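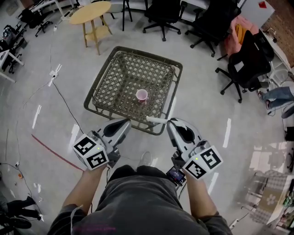
The basket makers of Pukesbridge

December 26, 2022
By Samah Abdel Hamid

Print this article | E-mail to a friend

Baskets used to leave Pukesbridge by the cartload. The village sits on wet ground beside the river, and willow grows well there. At the busiest time more than 170 people cut, stripped or wove it for a living. They made potato baskets, coal baskets, fish baskets and the big square hampers that laundries sent out to hotels.

Most of that trade went in a single generation. Cardboard took the fruit growers first, then plastic crates took the fishmongers. The last of the large workshops, on Platthorpe Lane, let its weavers go and became a tyre depot. The willow beds were left to grow wild, and a few were drained for grazing.

Tobias Boateng rents two of the beds that survived. He came to the village as a school caterer and took a weekend class to fill a wet month. Eleven years later he weaves full time from a shed behind the chapel and sells under the name Yazzie, which was his grandmother's nickname for him.

"People think it's a summer job, sitting outside with a bit of willow," he says. "Most of the work is in the cold."

Cutting starts in January, once the leaves are down and the sap is low. The rods are tied in bundles and sorted by length in an old oil drum sunk into the floor. Some are dried with the bark on and sold as brown willow. Others stand in shallow water until spring, when the bark slips off and leaves the rod white. The reddish buff kind is boiled for hours before stripping, and the smell gets into everything in the shed, including lunch.

A log basket takes him most of a day. He charges £80 for one and says the price puts off about half the people who ask. Shops sell something of the same size for a quarter of that, and plastic ones cheaper still. He has a plastic one himself, for pegs.

What has changed is who is buying. A garden firm called Bokuvside now takes plant supports from him every spring, and two bakeries have gone back to proving baskets. Coffins are the steadiest work of all. He makes them with a neighbour because the bases are awkward to turn alone, and they are collected in a plain van, usually early.

Classes bring in the rest. They run from October until Easter, with a waiting list, and beginners go home with a round basket that leans a little. Boateng tells them to keep it out of direct sun and to give it a soak in the bath once a year – a dry basket creaks, and then it snaps.

He would like to take on a third bed next winter. The owner has yet to decide between willow and sheep.

Contact us | © Pukesbridge and District Magazine 2022. All rights reserved. | Back to top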